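Fitting the soft pads to your hand-held gripper

By now the jaws should open and close freely, so pop the kettle on and we'll do the fingertips — my favourite bit of the whole Plesham build! Press each pad on firmly, then leave the pair overnight before you grab anything. 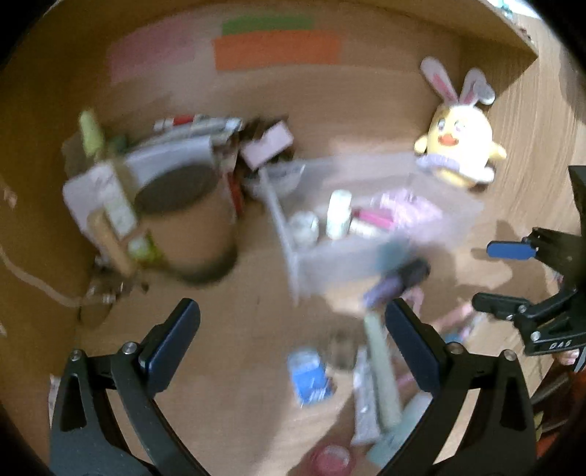 Next, nip up the silver screws a little at a time, going from side to side. Squeeze the jaws shut 100 times (yes, really, I do mine with the radio on) and check them again for play.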